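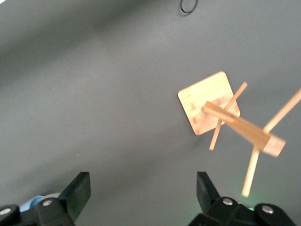 Minutes of the upkeep meeting for the Jugah arm, Zistlow workshop, December, 2 pm start.

Present: Ha-rang Song (chair), Ro-un Kang (minutes). Apologies from the Nallville office. The minutes of the last meeting were agreed with one change: the spare finger screws are kept in the drawer under the controller and not in the Bradimau cabinet. Ha-rang asked that the wrist camera be dealt with first, as it affects the rest of the list. Ro-un had put the wrist view up on the wall screen. With the fingers open, both pads can be seen along the bottom, and the wooden assembly on the right, a square board with a beam and two dowels across it, is soft at the edges. It was agreed that the focus needs looking at before any more teaching is done. Ro-un will clean the lens cover first and only then touch the focus ring, so that we know which of the two made the difference. The ring is to be marked with paint pen at its present setting before it is moved.

Gripper fingers

Ro-un reported that the fingers were last taken off when the cell was moved to the new bench. Ha-rang wants the screws on both linkages checked with the small torque driver and each head given a witness mark. If one has moved it goes in the log, even if it is only slightly out. No thread lock is to be used on the pad screws. It was used once before and a bracket had to be drilled.

The check interval was discussed. Bradimau suggest every 1,000 cycles for our sort of work. Ha-rang thought this was more than we need, but agreed to keep to it until the spring and then look at the log again. The cycle counter was reset by mistake after the software update, so Ro-un will work out the missing figure from the run sheets and write it on the inside of the cabinet door.

Pad wear: to be judged by eye and by running a thumbnail along the gripping face. New pads are in stock. They are to be changed as a pair.

Bench and cable

The bench top is to be wiped down at the start of each session with a dry cloth. Small white specks show up plainly on the grey and Ha-rang does not want the part finder picking them up. There is also a loop of thin black cable lying on the bench at the far side of the wooden parts. Ro-un will trace it, tie it back if it belongs to the cell and take it away if it does not. The arm is not to be run across that side of the bench until this has been done.

Pick position for the blue part

The pick at station 18 was gone through on the screen. The pale blue part was on its side at the lower right, just beyond the tip of the right finger, with the left finger well clear of it. Ha-rang said the approach has to be taught again with the part between the fingers before they close. Ro-un asked whether the part should be stood on end instead. It was decided to leave it lying down for now and move the approach point first, in small steps and at low speed, with one person at the stop button.

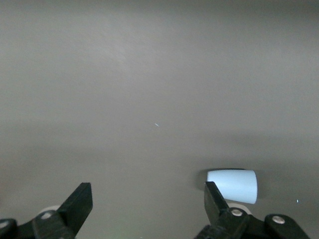 Actions

Ro-un Kang: clean lens cover, mark and set focus ring, save a fresh view for the log.
Ro-un Kang: check and mark finger screws, recover the cycle figure from the run sheets.
Ro-un Kang: trace the black cable.
Ha-rang Song: teach the station 18 approach again once the camera is done.
Ha-rang Song: order one more pair of pads and ask Bradimau for the current linkage drawing.

Any other business

The Nallville office has asked for a copy of the finger log. Ha-rang will send it when the screw check has been entered.

The next meeting will be held when the camera and finger work is finished. Ro-un to book the room.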